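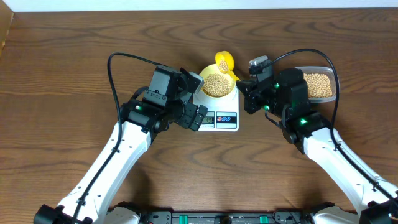 Notebooks > Kitchen bench > Soybeans

Search this notebook Go

Weighing out the beans for the overnight soak
December 5, 2018 - Kulap Pongsiri

I do love a morning with dried soybeans, they make such a nice sound going into a bowl! We are back on soy milk after the long break (the last batch in this notebook is from April, and my handwriting there is so bad that I had to ask Reet what half of it said). She remembers it as a bit thin, and I'm inclined to believe her.

So, to business. The yellow bowl goes on the little white scale first, and then please press zero before a single bean goes in. I have forgotten this more than once and ended up tipping everything back into the clear container and starting over. The yellow scoop does most of the work, and it's best to slow down near the end and let the last few beans roll off the lip a little at a time, or you sail right past the number. A full bowl hides how much is in there, so go by the display and not by eye.

I also pick through as I go - split ones, dark ones, the odd bit of stem. Reet Rebane does her sorting after the soak, when the bad ones are easier to spot, and we have agreed to disagree about it.

The Dukbridge beans are batch 51 in the log. I'd like to run 3 bowls of them before we open the Prollen sack, so there is something fair to compare against. Same scale, same bowl, same spot on the wooden table, please, and write the weight down before you lift the bowl off.

Still to do: find the big lid, and ask Reet whether she wants the skins kept.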